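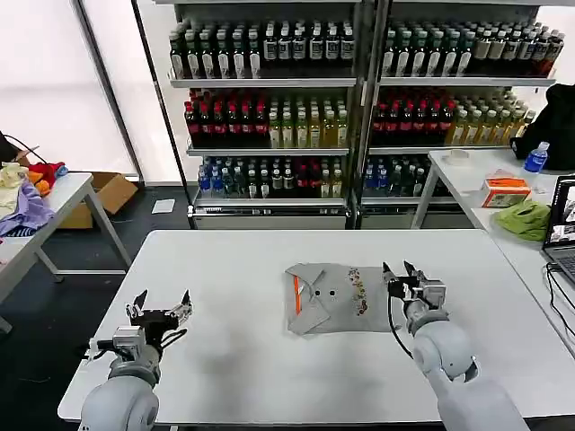

How to see a village lantern parade without losing your whole evening

I've been to the Mostari lantern parade three times now and I messed up the first two, so let me save you some trouble!

First, parking. Don't even try the center after 4 pm. Leave the car in the field by the Voltari road (it costs 2 euros, coins only, and the guy at the gate does not have change) and walk in along the river. It's flat the whole way and you'll pass the bakery, so get your almond rolls then. By dark they're gone.

Next, pick your spot. Everyone crowds onto the church steps, and I did too my first year, and I mostly saw the backs of heads. Go to the corner by the old pharmacy instead. The parade has to slow down there to get the big lanterns around the turn, and the brass band usually stops to play a full song.

If you want to carry a lantern yourself, sign up at the town hall on the Wednesday before. Last May there were 136 places and I got number 31, and I was there pretty early. Telmo Villalobos runs the desk and he'll ask which street group you want to walk with. Say any of them, they're all friendly to strangers.

Bring a jacket, even if the afternoon was roasting. Bring small bills for the grilled sardines too, and eat before the fireworks, not after, when the line goes all the way back to the fountain.

The last bus leaves from the school at 20 past midnight. It fills up fast, so start walking when the band plays the slow one.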